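Juvitz Microfibre Cloths – Pack of 8

Home > Cleaning > Cloths & Dusters

In stock – order by 2pm for same day dispatch (not Thursday, warehouse shut)

Good all-rounder. Floors, skirting, windows, inside of the car. Soft one side, bit more bite on the other. Hemmed edges so they dont fray.

Pack: 8 cloths, 2 colours
Size: 16 inch square
Wash: 40 degrees, no softener – it clogs the fibres
Tumble: low only

Wash seperately first time, the dye runs a bit. For wood floors use barely damp and go with the grain. Change cloth when it starts to drag.

Also see: Birnance floor soap, Mousavi window squeegee. 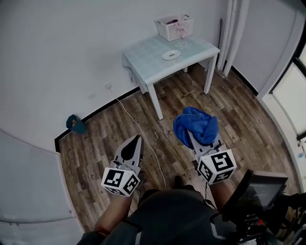

Delivery and collection

Standard 2 working days. Free collection from the Stemesthorpe shop, side door, ring the bell. Returns fine if unopened – keep the label on please.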